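Forum > Small Rooms and Studios > Tables and Surfaces

Pencil grid on a white table top, clean it or leave it?

dusten_r
Posted 9 July 2018

Hello everybody. I rent a shared work room together with Prapai Sriwong, and we have a disagreement which maybe you can settle. Our big table has a white top with a light pencil grid on it. I use the table for cutting paper patterns, and the lines confuse my eye when I put down my own ruler. Prapai does bookbinding and she likes the grid very much.

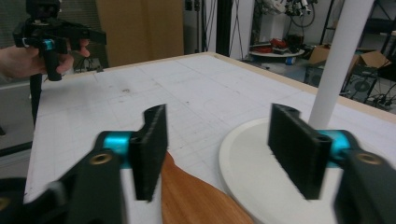

The top was bought second hand in April from a small shop called Zuletti. I paid 100 for it, without legs. The seller did not know what kind of coating it has, and I am afraid to make a shiny spot in the middle. What would you try first?

tumel
White vinyl eraser, the soft kind. Not the pink one, it can leave color. Rub lightly in one direction and take the crumbs away with a dry brush. I cleaned a school desk like this and needed one evening.

Ghoneim
I don't agree with starting by eraser. On a matte top the eraser polishes the surface, and later you see a stripe when the lamp is low. I would take a damp cloth with one drop of dish soap and wait a minute before wiping. Try in a corner.

tumel
A damp cloth spreads the graphite and you get a gray cloud. Ask me how I know.

Ghoneim
Then your cloth was too wet, or you used it two times without rinsing. I have cleaned 14 drafting tables for our evening school and had a cloud on one only.

dusten_r
Thank you both. I tried the eraser under the edge of the top, where it is the same white, and it did not become shiny. But the square I tested is small and had no pencil on it, so perhaps it is not a real test.

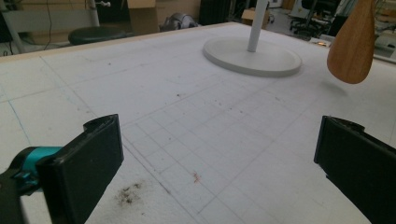
Prapai now proposes that we keep the grid and I put a cutting mat over my half. A mat in that size costs roughly 800 where we live, so for me this is not a solution.

Rachid Younis
Why not a sheet of heavy brown paper, taped at the corners? You change it when it is dirty. It covers the lines, and your friend keeps her grid. I have worked like that for years.

tumel
Paper moves when you cut. I would not.

Rachid Younis
Mine does not move if the tape goes along the whole edge.

dusten_r
I will buy a roll of the brown paper this week and write again. The eraser stays in the drawer until Prapai agrees.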